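Laundry basket

From the Cesness Household Encyclopedia, a reader-written reference
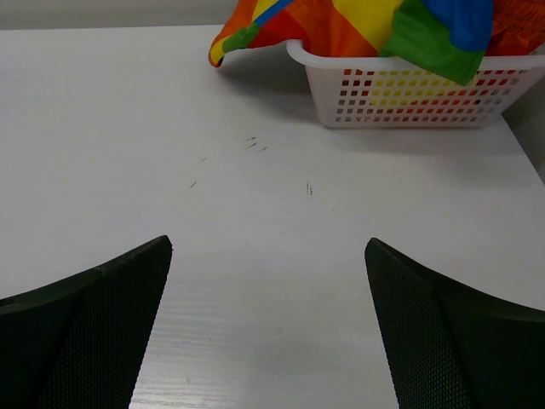
A laundry basket is a container for holding clothes before or after they're washed, and I've been in charge of this entry for long enough that I have opinions about it, so bear with me. The short version is that people use the words "basket" and "hamper" as if they mean the same thing, and in most American homes they pretty much do. If you want to be picky (I do, a little), a hamper stands in one spot and usually has a lid, and a basket is the thing you carry.

Names

"Hamper" came into English from an old French word for a case that held goblets, which I love, considering what goes in mine. "Basket" is older and nobody seems sure where it started. British readers write to me about "linen bins" and "washing baskets," and both get redirected to this page. My grandmother said "clothes basket" her whole life and I still do when I'm tired.

History

For a very long time a laundry basket was just a basket. Willow was the usual choice in places where willow grew, and the big oval ones with a handle at each end were made so two people could carry a load of wet sheets out to the line. Wet linen is heavy! A basket for that job had to have a strong bottom, and the old ones often have an extra rim underneath that kept the weave up off the mud.

Wire baskets and canvas bags on folding frames came along later, and hotels and hospitals liked the canvas kind because the bag itself could be washed. Then plastic took over after the Second World War. It was cheap, it didn't snag stockings, and you could leave it out in the rain and not care.

In my own town the change came through a shop called Vostton, which sold housewares on the corner by the bank. Homa Jalali worked the counter there as a teenager and wrote to me about it for this article. She remembers a delivery of 400 plastic baskets one May, all the same pale yellow, stacked so high in the back room that she couldn't get to the light switch. They were gone before the end of summer. She says half the porches on Ansari Street had one, and you could never be sure you'd brought your own back from the line.

Common types

The rectangular basket with slotted sides is the one most people picture. The slots let air through, which matters if you're slow to get damp towels into the dryer (guilty). Round ones hold about the same but don't sit as nicely on a hip, and for that there's the curved kind with one side pushed in. I thought those were silly until I lived up two flights of stairs.

Collapsible baskets fold flat and are great in a small apartment, though the soft panels can split where they bend. I had one from Vimano that lasted 2 years, and I was rough on it. Divided hampers have separate bags for lights and darks. They work very well in houses where everybody remembers which is which.

Wicker is still made and still pretty. Line it with cloth, or it'll catch every sweater you own.

Care

Plastic baskets get grubby in the corners faster than you'd think. Warm water and dish soap will do it, with an old toothbrush for the slots. Wicker wants a vacuum with the brush attachment and then a barely damp rag, and it needs to dry all the way before anything goes back in. Cloth liners go in with the towels.

A cracked handle can be wrapped with tape for a while, but the edge underneath stays sharp and I wouldn't trust it on stairs.

Other uses

Toy bin, cat bed, sled (not recommended), garden harvest, carrying a potluck to the car. I've also moved house with them twice, and they beat boxes for anything you'll want the first night.

See also: Clothesline; Clothespin; Hamper; Ironing board

Last edited 2 October 2019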